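# The Shirt Menders of Zadville 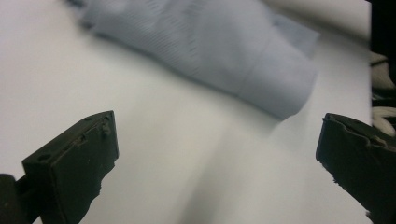
*A pale blue garment on a white surface.*

Arben Grgić charges $8 to turn a collar. He unpicks the worn side, flips the piece over and sews it back on, and the shirt goes home with a clean fold at the neck. In the shop on Prutden Street he did 563 of them last year.

Collar turning was common when a dress shirt cost a week's pay. Families did it at the kitchen table, and laundries offered it along with starching. Cheap imports ended most of that trade. When Grgić opened, there were 3 tailors in Zadville and none of them listed it on the price board.

His customers are mostly office workers and retired men. Some bring one shirt. A dentist from Prikusden drove over in December with a suitcase full, all the same make, bought over many years and worn through at the same spot.

"The cloth in the body is still good," Grgić says. "People throw away a whole shirt over two inches of collar."

Not every shirt can be saved. A collar with glued lining may bubble when it is pressed again, and button-down collars leave holes where the buttonholes were. He turns those jobs away or offers a band collar, made by leaving the top piece off. Cuffs are harder and cost more. Many have a shaped edge that won't match when reversed, so he trims the frayed part and folds the rest in.

The work takes him 40 minutes on a good day. Most of that goes to the seam ripper. He buys thread from Safavi, a supplier two towns over, and keeps old shirts on a shelf for patches.

Rent on the shop is $500 a month, and he says collars alone would not pay it. Hems and zippers do. He has no plan to raise the price before next year.

Customers should wash the shirt first and take out the collar stays. Pickup is usually within the week, and he closes for lunch at noon.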